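Wora (learning program)

Wora is a computer program that plays the board game draughts, known in the United States as checkers, and that improves its play through a form of evolutionary search. It was written in Orkcombe and is distributed with source code under a permissive license. The program is mainly of interest as a small, readable case of machine learning without stored expert knowledge: it holds no opening book, no endgame tables and no hand-set rules about which positions are good.

Name

The program was first called Koskela, a name now used only for its game-record format. Files in that format carry the ending .kos and store one game per line.

Background

Most early game programs scored a position with a formula chosen by a person. The formula might add points for each piece, more points for each king, and a bonus for control of the center. The computer then searched several moves ahead and picked the line with the best score. Such programs could be strong, but the judgment in them came from the author. Later work tried to have the computer set the weights in the formula, and later still to have it find the formula.

Wora belongs to the second group. Its scoring function is a small neural network that takes the 32 playable squares as input and returns a single number. The meaning of that number is not fixed in advance. Networks whose numbers lead to more wins are kept.

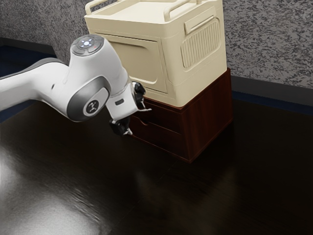

One reader of the talk page objects that "no stored knowledge" is too strong a claim, given that the network is told the piece count as a separate input. A program that can see the count directly has been handed the most useful fact in the game, the objection runs, and the article should say so in its first paragraph. The point is partly accepted in the current text: the piece count is indeed supplied as a separate input, and versions trained without it reach a lower playing level in the same number of generations.

Method

A run begins with a population of 200 networks with random weights. In each generation every network produces one offspring, which is a copy with small random changes to all weights. Parents and offspring then play a set number of games against opponents drawn at random from the whole pool. A win scores one point, a draw scores zero, and a loss costs two points. The upper half of the pool by total score becomes the next set of parents.

No network is told which game it won or which move was poor. Only the total is used. This makes the signal weak, and early generations play badly: pieces are given away, and many games end at the move limit. Simple trades are usually handled well before the king row is defended in any regular way.

The standard run is 1000 generations. In the run published with the source code, the best network appeared in generation 978 and was not replaced afterward. The author's notes warn against reading much into this, as the top scores in the last part of the run are close together and depend on the draw of opponents.

Search

During play the network is paired with an ordinary alpha-beta search. The depth is four plies in training and six in match play, and is extended when a capture is forced. Since captures are compulsory in the game, the extension is applied often and accounts for a large part of the computing time. 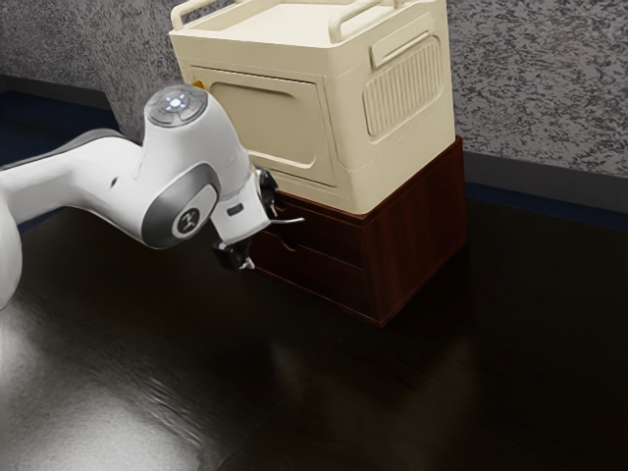 Reading time: 4 minutes

Playing strength

Strength was measured on Trokeo, an online game server with its own rating scale. The best network played 83 rated games there under a plain user name. It did well against casual players and poorly against strong club players, most of its losses coming in long endings with few pieces. Ratings on Trokeo are not comparable with those of national federations.

Two weaknesses are noted in the documentation. The program does not recognize certain drawn endings and will shuffle kings until the move limit. It also values the double corner too highly when it is ahead, which lets the weaker side hold on.

Variants

A version for the 10 by 10 board exists but is not maintained. Another variant replaces random changes with gradient training on finished games. It learns faster at the start and has not been tested at full length.

Version history

1.0: first public release, with text interface only.
1.1: move limit made adjustable.
2.0, October 14, 2020: new file reader, parallel training, piece-count input made optional.

See also

Evolutionary computation
Alpha-beta pruning
Self-play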